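Prororell Hand-Held Gripper, Club Set

Sold to schools, clubs and community programs
Set of two grippers, left and right
Item 105

The Prororell is a two-finger gripper you hold in your hand. Students use it to pick up, move and put down everyday objects while a wide-angle camera on the tool records what the fingers are doing. The recordings are then used to train a robot arm to do the same job. No arm is needed for the first part of the course, so a club can get started before it has raised the money for one.

The set was put together with the Strickland Robotics Club, which has used it for two seasons. Ritva Hämäläinen runs the senior group there and wrote most of the student workbook.

What comes in the set

Two hand-held grippers, fully assembled
Four soft fingers, fitted, with black ridged pads
Six spare pads
Printed markers for the finger bases, two sheets
Hex keys and a small bag of spare screws
Student workbook, 50 pages, spiral bound

Cameras, memory cards and chargers are sold separately. Check the mount list before you order, as older cameras may need the adapter plate.

Fingers and pads

The soft backs bend around an object when you squeeze, so you don't have to line up a cup or a dish perfectly. The ridged pads do the gripping. They wear at the tip first. Strickland gets a full season out of a set of pads with two sessions a week, and less if the juniors are practising on anything gritty.

Each finger base carries a square black and white marker. The software reads the pair to work out how far the jaws are open. Keep them clean and flat. If a corner lifts, replace the marker and don't try to glue it back down. Tape over the top will cause glare.

Setting up a work area

A plain table against a wall will do. Most clubs hang dark cloth behind and at the sides to hide people walking past. Strickland clips black fabric along the top and sets out a few kitchen things on a light wooden table: a microwave, a toaster, a small dish, a wire utensil holder. Foam letters on the cloth spell out Fast UMI.
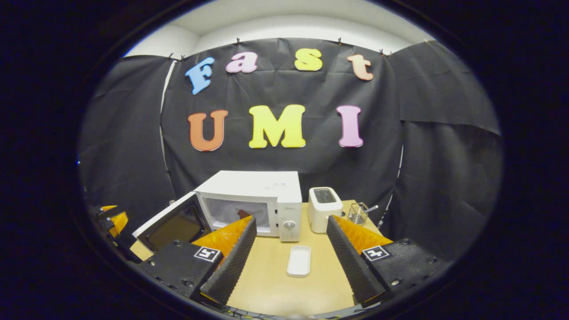

Pick tasks with a clear start and finish. Opening a microwave door is a good second or third task. Putting a dish inside and closing the door again is harder than it sounds and is best left until students can work both grippers without looking at their hands. Leave all appliances unplugged.

The workbook asks for 50 recordings of each task before moving on. Students should take turns every five recordings or so, or wrists get sore. Have one student hold the gripper and another keep the log. Move the objects a little between recordings and write down any that were dropped.

The Nultley Cup

The set meets the rules for the hand-held division of the Nultley Cup, held each August. Teams may change the pads and the grip handle. They may not change the finger length or the markers. Benedikt Fröhlich of the judging panel has asked us to remind teams that spare parts must be brought to the check-in table along with the gripper.

Care

Wipe pads with a damp cloth. Do not use solvent cleaners. Check the base screws before each session and snug them up by hand. Store with the jaws open, so the fingers keep their shape.

Related items

Prororell replacement pads, pack of 6
Marker sheets, pack of 5
Camera adapter plate
Dostorlow carry case, double
Student workbook, extra copy

Comments (3)

kelpie_dad
Do the spare pads fit the older single gripper? We've got one at our school and the pads are nearly bald.

Store reply
Yes, same pads and same screws. The handle is the only part that changed.

M. Osei
Good set. Handle is a bit big for our grade 5 group so we wrapped it in bike tape, which seems backwards but they like the grip. The workbook could use more on sorting out bad recordings.

Contact us | Shipping and returns | © 2019 Dostorlow School Supply | Back to top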